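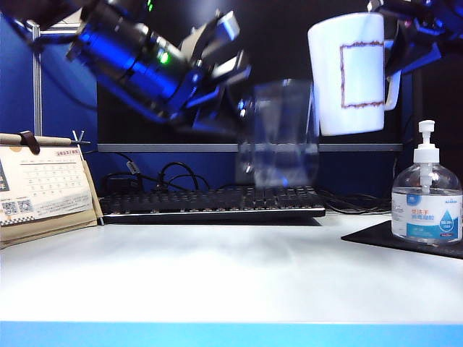 Drinks on desks, again

I promised last time that I'd have a go at my own desk before I said another word about anybody else's, so I did, and it took most of a morning (the drawers are still waiting, don't ask).

I started with the things you drink out of. I've got two I can't do without: a straight clear tumbler for water and the tall white mug with the wavy reddish-brown border, for tea. Everything else has gone back to the kitchen at the far end of Vosorier House, and I mean everything, including the cup with old pens in it and the one I'd been using to keep the window open. If you've been missing a cup since before Christmas, have a look on the bottom shelf by the sink. Sorry!

Why only two? Well, I know that once there's a third I stop washing any of them. With a pair I have to get up and rinse one sooner or later, and I quite like the walk. I did try the Dremow insulated cup that lots of you wrote in about, and it kept my tea so hot that I forgot it until home time, so it's back in its box if anyone would like it.

Then the cables. I have a black keyboard, a big black monitor and a muddle of black leads behind the pair of them, and on a white desk you see every single loop. I'd love to say it's all sorted. I've bought a bag of 100 cable ties for the whole floor - far too many, please come and take a handful - and I'm going to do mine once I've worked out which lead goes to what. My plan is to put a scrap of masking tape on each one and write on it before I unplug anything, having done it the other way round at my last job and spent an afternoon under a table.

My one firm rule now is about where the drinks live. They stay at the front, well away from the keyboard and the plugs, and they get lifted right off when I'm wiping down. It's a warm damp cloth for the white top, then a dry one straight after or it goes streaky. Tea rings come off with a dab of bicarb on the cloth, left for 6 minutes while you do something else. I wouldn't scrub!

The desk calendar stays too. I know we've all got one on the computer, but I like to see the whole month without clicking on anything.

If you've got a tidy desk, or a really dreadful one, I'd like to hear about it for the next issue. Drop a note in the Ranance tray by the post room or ring me on 1136. Tie collections any time before lunch.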